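Trolloncombe Tenants' Association
Snack Bag Working Group – minutes, December
Started 6:30 pm

Present: Malte Rothe (chair), Fatemeh Jalali (minutes), one member from the Cevby building, two from Negi Court. Apologies from the Trernora Street members.

1. Minutes of the last meeting
Agreed, with one change. The line saying that members were "enthusiastic" about the bags now reads that members "discussed" the bags. Malte asked for this and there was no objection.

2. How many bags
The order stands at 170 bags for the winter open house. Malte asked where that number came from. Fatemeh said it was last year's door count. Malte said last year's door count included people who came in to ask about parking, and he would like to see the sheet. Fatemeh will look for it.

The Cevby member wanted to go up to make sure we don't run out. Malte said we have never run out of anything and that there are still crackers in the closet from spring. Left at 170 for now.

3. Cost
Money set aside for the whole open house is $1,140. The bags and what goes in them are supposed to come out of that, along with the hall, the coffee and the printing. Malte does not believe the figure on the sheet for snacks, which was worked out from a sale price. He asked what happens when the sale ends. No answer at the meeting. Fatemeh to get a regular shelf price before anything is ordered.

4. What to pack them in
Two choices: paper shopping bags with rope handles, or plain brown lunch bags. The member who likes the paper shopping bags says they stand up by themselves and people keep them. Malte said he has yet to meet a person who kept one. He also thinks the thin handles are the first thing to go, and asked if anybody had carried a full one farther than the elevator. One person had, to the bus stop, without trouble. Malte said that was one bag.

There was some back and forth about the printed design. Negi Court likes it and says it is cheerful. Malte's view is that a slogan on a bag of chips does not tell anyone who we are or when the next meeting is. A sticker with our name was suggested. Fatemeh pointed out that stickers are not in the budget either.
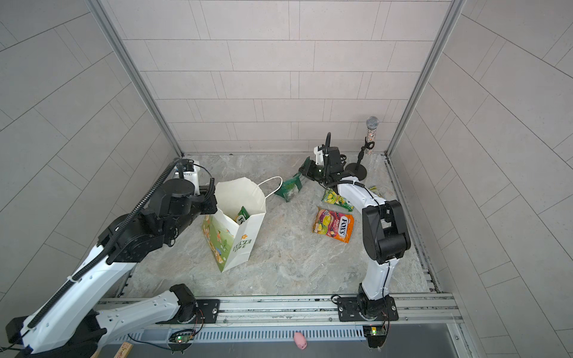 Item 4: white paper bag with "LOVE LIFE" lettering, and snack packets for packing.

5. Packing
Proposal from Negi Court: bigger packets go in first, standing up, with small ones dropped in on top. Flyer down the side facing out. Malte asked why the flyer doesn't just go in first. Answer was that it ends up crushed at the bottom and goes in the trash with the crumbs. He accepted this but wants it tried both ways – 9 bags packed one way and 9 the other, then tipped out again to see what the flyers look like.

The claim that a bag takes 30 seconds to pack was not accepted. Malte said that might be true for the first few with everything laid out ready. The time will be taken at the trial, including opening the bags and squaring them up.

Crumpling came up. The paper creases when bags are handled or stacked, and the Cevby member thinks it makes them look used. Others did not mind. No decision.

6. Contents
Chips and crackers agreed. Chocolate not agreed (the hall is very warm near the radiators). Fatemeh asked again about nuts and the answer is still no nuts. Fruit was raised and dropped after a short discussion about bananas.

Malte would like it noted that he remains unconvinced that anyone comes to an open house for a bag of snacks. Noted. Fatemeh would like it noted that he took two last year. Also noted.

7. Actions
Fatemeh – find last year's door sheet; get shelf prices; ask about the cost of stickers.
Malte – check the closet, throw out whatever is past its date, and report what is left.
Negi Court – bring enough packets and flyers for the trial.
Cevby – price the brown lunch bags for comparison.

8. Any other business
The folding table still wobbles. Malte doubts the new screws will help.

Closed at 7:40 pm. Next meeting in January, same room, time to be confirmed.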